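Pedumico 3 – worth it over the 2, or wait?

pixelmoth
Posted December 22, 2020

So my old Pedumico finally gave up (battery swelled, screen lifting on one side) and I've been going back and forth on the new one for a week. Same price as last year, same size, slightly better screen. I only want it for email, maps and podcasts on the train. Anybody here own both?

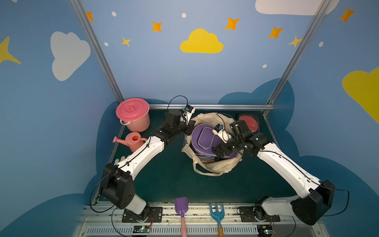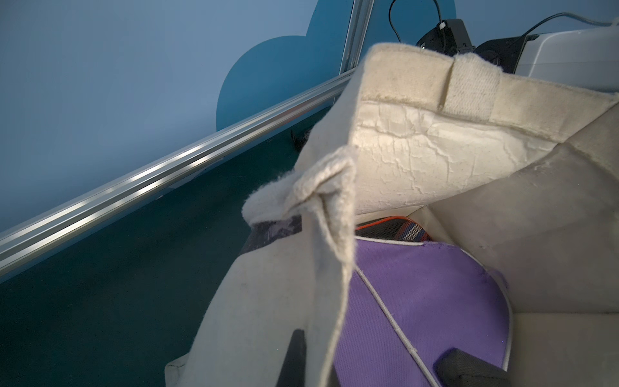
The store near me has the 2 marked down by 70 bucks, and that's what is messing with my head. I could put that toward a case and decent earbuds. But I keep phones forever, so the extra year of updates matters to me too.

gravelroad_119
Had the 2 since launch, bought my wife the 3 in June. Side by side I can't tell them apart unless I turn the brightness all the way up. Take the discount and run.

tuesdaytoast
Going to disagree with gravelroad. The speaker on the 2 is awful. Mine crackles on anything with bass and the replacement they sent did the same thing. If you do podcasts out loud in the kitchen you will hate it.

gravelroad_119
Mine has never crackled. Did you have the Vuorinen case on it? Those cover half the speaker holes on the left side, there was a long thread on it last winter.

tuesdaytoast
No case at all. Two phones, same crackle. I'm happy for you but it isn't the case.

knobandtube
Skip both and get the Turness. Cheaper, headphone jack, and you can still swap the battery yourself with a screwdriver. I'm on my second battery and it cost me 20 dollars.

pixelmoth
I looked at the Turness! Camera reviews were pretty rough though, and I do take pictures of receipts for work. Can it at least manage text?

knobandtube
Receipts are fine in daylight. At night, well, bring a lamp.

ohm_sweet_ohm
One thing on updates. The 2 gets the same Zandumden skin as the 3 but it always shows up late, sometimes by months. I'm still sitting on build 1617 and the reminder bug is still there, the one where alarms you set for "tomorrow" go off today. If you rely on alarms, get the 3. Otherwise it's the same phone.

tuesdaytoast
Oh man, the alarm thing. Yes. Woke up the whole house.

gravelroad_119
OK, I'll give you guys the alarm bug. Still wouldn't pay extra for it, any free clock app gets around it.

pixelmoth
Thanks everybody. Leaning toward the 3 now, mostly for the speaker – I do play stuff out loud while cooking. Is it normal that they don't put a charger in the box anymore or is that only this store?

ohm_sweet_ohm
Normal now. Your old one will work, just slower.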